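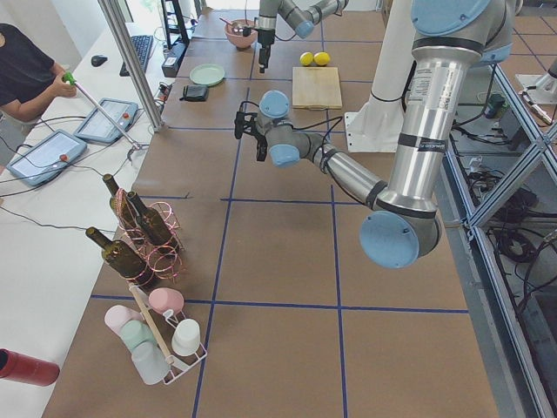

The two-arm table at Toltenthorpe, with the kitchen set out on the taped grid.

Trastico: Frequently Asked Questions
Last updated 7 October 2020

What is Trastico?

Trastico is a method for testing two robot arms that work over the same table. It is a set of rules for laying out objects, running trials and scoring them. It does not control the arms. You bring your own controller, learned or hand-written, and Trastico tells you how to find out how good it is.

Why did you make it?

We had been comparing controllers on our own tasks for a while and kept getting different answers. The same controller could look good in the morning and poor in the afternoon, depending on who had set the table. When we went back over our April runs, most of the difference came from where the objects had been put. People place things where they think the robot will have an easy time, even when they are trying to be fair.

What is the tape for?

The blue tape divides the table into cells. Each layout is a list that says which cell an object goes in and which way it points. Whoever sets up the table follows the list and does not adjust anything afterward. An object has to sit inside its cell, but it does not have to be centered. Large objects such as the wine rack are placed by one named corner.

Why brown paper?

It is cheap, it does not shine under the room lights, and we can replace it when it tears. Our first version used tape on a bare tabletop, and the reflections gave the cameras trouble. Any matte covering should do. If you use a different color, say so when you report results, as it can affect vision models.

Which objects are used?

The kitchen set has ordinary things in it: bottles and a wire wine rack, cups on a cup rack, a plate, a bowl, a cutting board, lemons. There is no approved brand or shopping list. We give size and weight ranges in the object sheet, and anything inside the range is allowed. Glass bottles are used unopened or filled with water and sealed.

Do both arms have to move in every task?

No. Each task is marked as single, split or shared. In a single task one arm works and the other stays parked. In a split task each arm has its own objects. In a shared task both arms need the same object or the same part of the table, for example when one holds the cup rack steady and the other takes a cup off it. Shared tasks are where controllers differ most.

How many trials do I need to run?

A full report is 200 trials per controller, spread over 16 layouts. You can publish a short report with 100 trials, but it has to be labeled as short and it cannot be put in the same table as full reports. We picked these numbers after looking at how much the success rate moved when we added more trials. Past 200 it moved very little on our setup. Yours may be noisier.

How is a trial scored?

Each task is broken into steps, and each step is scored as done or not done. A cup hung on the wrong peg is a step not done. A cup dropped and picked up again is a step done, with a drop recorded next to it. We report steps and full task success separately. Time is recorded but is not part of the score.

What happens when the arms touch each other?

The trial ends and is scored up to that point. Light contact between the two grippers while both hold the same object is allowed in shared tasks. Any other contact counts as a collision, whether or not the robot's own safety stop kicks in.

Can a person step in during a trial?

Only to stop it. Moving an object back within reach ends the trial. Between trials you may touch anything you like, provided the table matches the layout list before the next start.

How does Trastico compare with Brustus?

Brustus is our older test. It used one arm and a fixed starting position for every object. We ran the same controllers through both. The order of the top controllers changed, and the one that had led on Brustus lost roughly a third of its full task successes when the layouts varied. Our reading is that it had been tuned to the fixed positions. We no longer update Brustus, but the files are still up for anyone who needs to repeat an old result.

Has anyone outside Toltenthorpe run it?

The Figueroa lab ran the full test with different arms and a smaller table. Their success rates were lower than ours overall, and the ranking of controllers was the same except for one pair that was close in both places. We would like to see more of this. A single outside run is not much to go on.

What are the known problems?

Round objects are the main one. Lemons roll when set down, and the layout list cannot fully fix how they come to rest. We tell people to let go and leave them if they stay inside the cell. Scoring also depends on a person watching, and two scorers sometimes disagree about whether a bottle is seated in the rack. For now we ask for two scorers on every shared task, and a disagreement is recorded as not done.

The method also says nothing about soft objects. We tried a dish towel and could not write a layout rule that two people would follow the same way.

Can I use my own objects or tasks?

Yes, but keep those results separate and do not call them Trastico scores. If a task works well for you, send us the layout lists and the step breakdown and we will look at it for the next version.

Where are the files?

The layout lists, object sheet and scoring forms are on the downloads page. The trial logs from Toltenthorpe are there as well, including the ones that ended in collisions. Video is available on request because of its size.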